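Gripper Comparison Working Group
Minutes of the meeting held on Tuesday, September 13, 2022, Peltarbridge workshop

1. Minutes of the last meeting
Agreed with one correction: the Szekeres fingers were fitted in August, before the controller update.

2. Table trials
The group went over the cutlery task on the two-arm set-up. The basket stays as it is, with its dividers in. Chopsticks remain the hardest item on the list for either set of fingers, as they are long and thin and the tips have to go down into a compartment. Of 49 runs logged with the Brurkham controller, 6 were stopped by hand. The old controller has not yet been run on the same list, so no comparison was made.
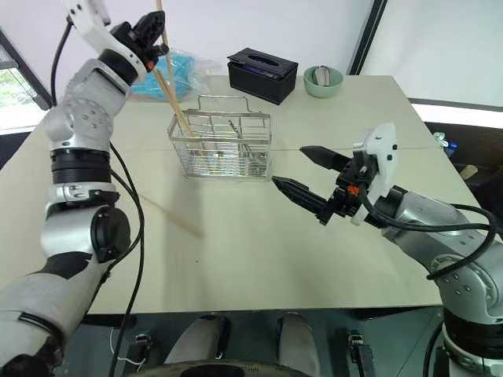 A question from the Cultwood side was whether grip force should be fixed for all items or set item by item. Their own view was that a fixed force would make the two controllers easier to compare, even if a few thin items were dropped. Agreed to use a fixed force for the next round and look at it again afterwards.

3. Cables
The cable on the gripper side needs enough slack for a full wrist turn. Clips to be moved one joint down before the next round - both arms.

4. Costs
Spare fingers and two cables quoted at £2488. Held over until Cultwood confirm their share.

5. Actions
Peltarbridge: run the same list on the old controller, 3 sessions.
Cultwood: send force settings and confirm share of costs.
Szekeres fingers to stay on until both sets of runs are in.

Date of next meeting to be sent round by email.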